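Imani Lyimo has been turning wooden toys at Liveck for 12 years, most of that time from a rented unit behind a tile shop. She works mainly in beech, which she buys as offcuts from a stair maker.

"I never set out to make toys," she says. "I was doing chair spindles and had a box of short ends I couldn't throw away."

The short ends became pegs, then blocks, then a set for small children that she sells at craft markets in December. Each set takes her roughly 4 hours, with sanding the longest part. She does the final check at a table with a wipe-clean surface – "strawberries, my daughter chose it" – where dust shows up.

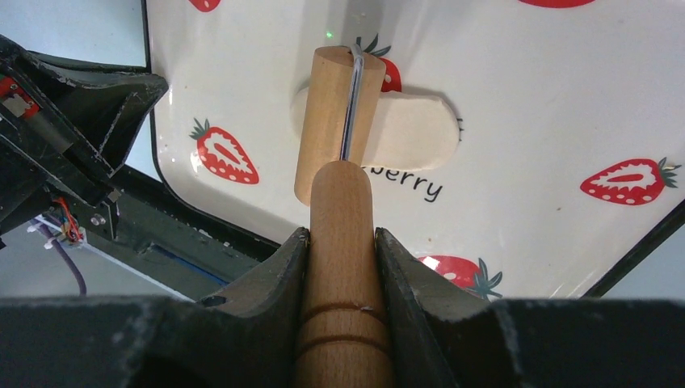 A grooved dowel with a rounded top, with a wooden cylinder and a cream-colored block on the strawberry tabletop.

Lyimo cuts her grooves on the lathe before rounding the end. She says the edges need a light touch with fine paper, or they feel sharp to a child's fingers.

Her partner in the business, Ozan Kozan, handles orders and packing. Last winter they sent out 70 sets, and he would like to do more. Lyimo is less sure.

"Ozan wants a second lathe," she says. "I'd want someone to stand at it first."

They plan to decide before the lease comes up in spring.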